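Fleltolico Absence Tracker, reviewed August 5, 2022

Fleltolico is a web tool for logging sick days, vacation and unpaid leave. We ran it for 13 weeks at the Fultberg site, with 174 hourly staff on three shifts, after dropping Telten at the end of its contract.

Setup is a spreadsheet import. Ours held 1748 leave records, and the tool rejected the ones with overlapping dates, each with a line number and a short error. Fixing them took an afternoon. Telten used to accept such rows and then double the deduction.

Calling in sick works by text message or phone menu. The worker picks a shift and a reason code, and the supervisor gets an alert. Free-text reasons are off by default. Leave them off — they add nothing to payroll and end up in records you have to protect.

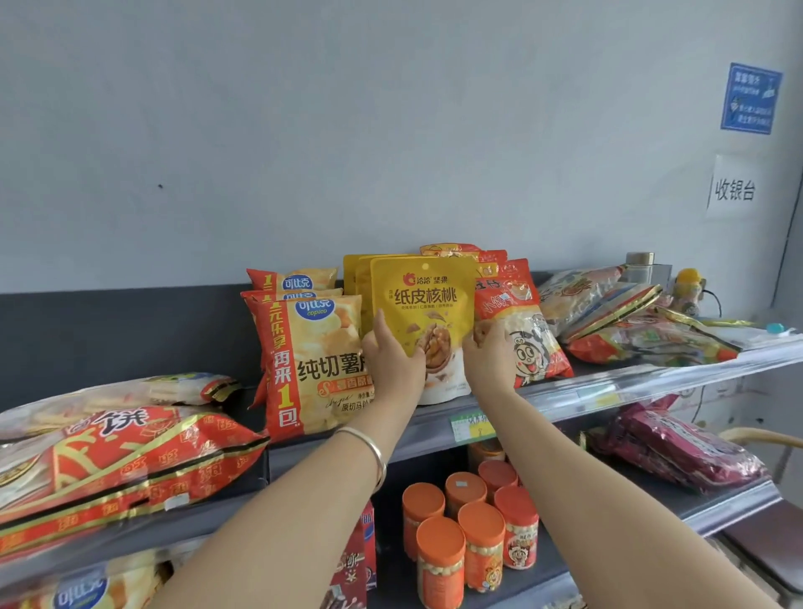
Abdella, commenting on the draft of this review, disagreed about the free text. Without it, a supervisor can't tell a half-day dentist visit from a full sick day until the worker is back, and the codes don't cover partial shifts.

The point about partial shifts is fair. Hours have to be corrected by hand, one entry at a time, and the edit screen reloads after each save.

Reports are plain but correct. Balances matched payroll in every pay period we checked. Export is CSV only, with dates in a fixed format.

The yearly license cost us $1889, phone menu included. Recommended for sites that work full shifts. If yours splits them, ask for a trial first.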